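Home | Guides | Council and Assembly | Your Say | Contact

How to put a written comment in on a bill before the committee sees it

I have been sending in comments on bills for a good many years now, mostly from my own table with a pot of tea going cold, and I still get letters from neighbours in Vekeneck asking how on earth it is done. So I have written it all out, and I hope it saves you an evening!

Start with the bill number. You will find it on the assembly's list of business, and it matters more than the title, as titles get changed and two bills can have nearly the same one. The one most people have been asking me about is Bill 1488, on rural bus fares, so I shall use that as we go along.

Next, read the bill itself (not only the summary at the top, tempting as that is). Look for the words "is amended to read", and have the old law open beside it so that you can see what is being taken out. With Bill 1488 the whole argument sits in section 2, and you could skip the rest quite happily if you are short of time.

Now write your comment. The limit is 800 words, and the clerk's office does hold people to it, so leave yourself a little room. Say in your first line whether you are for the bill, against it, or for it with changes, and then say where you live. I always write mine at home in between the other jobs of the day, and come back to it after an hour or so with fresher eyes.

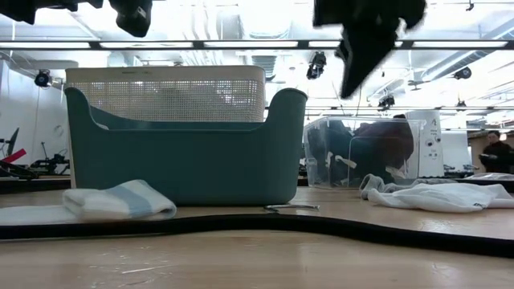 Baskets and a folded sock on the table.

If you want a change made, give the actual wording you would like to see. "Strike 'Titow' and insert 'Titow and Purba'" is far easier for a member to pick up and use than a page of general feeling, however heartfelt, and I have written plenty of those in my time.

When you are happy with it, send it through the Sameo comments page, choosing the bill number from the list, or post it to the clerk at Box 3887. Comments on Bill 1488 close on 10/2/18. Keep the receipt number you are given, and if you haven't had one by the next morning, do ring the office, they are very kind about it.

After that, watch for the hearing notice. You needn't speak, but you may ask to, and there is a box on the form for it.

14 comments | 37 shares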